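From: Sowmya Murthy
To: bottles-and-caps list
Date: 27 April 2020
Subject: Re: Red bottles on a gray table (and what to put next to them)

Marcus wrote:
> I've been setting out one bottle at a time to compare the reds, and
> they all look the same to me by the third one. Do you use a plain
> background? And do you put anything beside the bottle, or leave it
> alone? I tried a ruler but it looked like a police report.
>
> Also, does anyone still have the old list of Rizzi display stands?
> I lost mine when my laptop died in February.

Marcus, so glad you asked this, I have been at it all weekend and I'm having the best time!

Yes to a plain background, every time. I started out on the dining table, which is a warm brown, and the reds all went orange on me. Then I tried a white sheet and they went nearly pink. Gray is the one. A flat, dull, boring gray lets the red be whatever red it is, and you start seeing differences you'd never catch with the bottles lined up on a shelf. I went through 15 of mine on Saturday and ended up moving 6 of them to a different shelf, because I'd had them grouped wrong for years (years!).

The light matters just as much. Soft and even, no lamp right next to the bottle. You still want a little shine on the sides, or the thing looks like it was cut out of paper, but a hard white streak down the middle wipes out half the color. I hung a thin curtain over the window and that was enough.

As for what goes beside it: something small, and something yellow. I know how that sounds. I tried green first, then blue, and both of them fought with the red. Yellow just sits there and gives your eye a place to rest, so when you look back at the bottle you see it fresh. A toy lemon is perfect, or any little plastic thing with rounded ends. Put it a good way off from the bottle so the two don't crowd each other.

One more thing, and this is the part I get excited about. Look down at the cap! We all line our bottles up and look at them from the side, and the caps get forgotten. On the red Coca-Cola ones you get that white script right there on the red metal, and from overhead it's the first thing I look for. Caps are where I find the scuffs, too, and little bends along the rim that don't show at all from the side. I now write the cap notes first and the glass notes second.

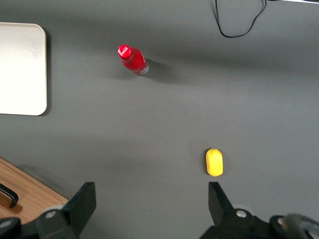

Dana read my draft of this and wrote back that the cap and the glass should be judged as two separate reds, and that she stopped trying to match them a long time ago. Metal takes paint one way and glass takes color another, and a cap can look a shade off and still be perfectly right for its bottle. I think she has a point, and I've added a second column to my sheet for it.

About the Rizzi list, I have it! It's the long version, 439 lines, with the Zulo stands mixed in toward the end. Some of the sizes are missing and I can't promise the order makes sense, but I'll send it to you off list tonight. If you're buying, I like the low Kumitar stand for small bottles. It's plain and it doesn't wobble. The Savus one is prettier but the lip is too high and hides the base, and I want to see the base, especially when the glass catches the light down there.

Could you tell me which 7 bottles you started with? If any of them are the same as mine I'd love to trade notes, cap column and all.

Sowmya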